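Budgeting a Tabletop Arm Cell: Simulate Before You Order

Wagner Rocha, Ametti lab purchasing notes
Updated June 28, 2025

Step 1. Fix the task
Write down the parts to be handled and the surface they lie on. Our case is short colored blocks on a table, picked with a two-finger gripper.

Step 2. Model the cell
Build the table, arm and parts in the simulator and render from every camera position you may pay for. Check base placement, clearance over the parts and where the arm throws its shadow – shadows affect the lighting budget. 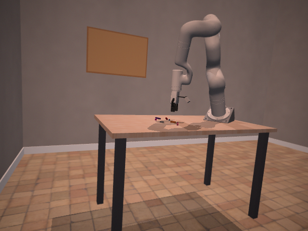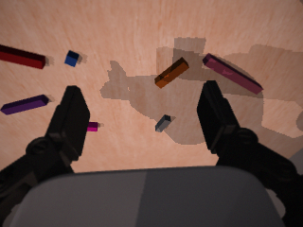

View down past the fingers. The arm's shadow covers the orange bar and half the rose-pink bar. 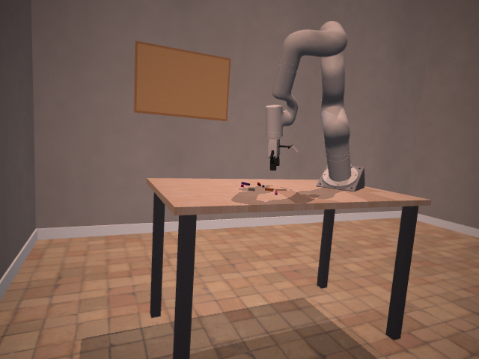
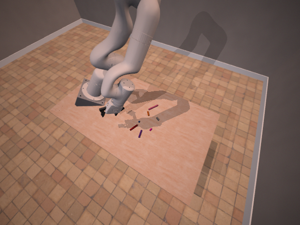 Step 3. Price the cameras
Enter each view as its own line, with bracket, cable and lens. We allow 133 dollars per view for mounting parts. Drop any view that does not change a decision.

Step 4. Price the table and base
Get the bolt pattern from the arm vendor before ordering a top. Skodmont quoted us 1000 dollars for a drilled table and 2000 for one with a steel insert. Ask for the lead time in writing; ours was 56 days.

Step 5. Set the order sequence
Arm first, table second, cameras last. Gebremedhin Tilahun signs off on the model before the arm order goes out. Camera orders are held until September.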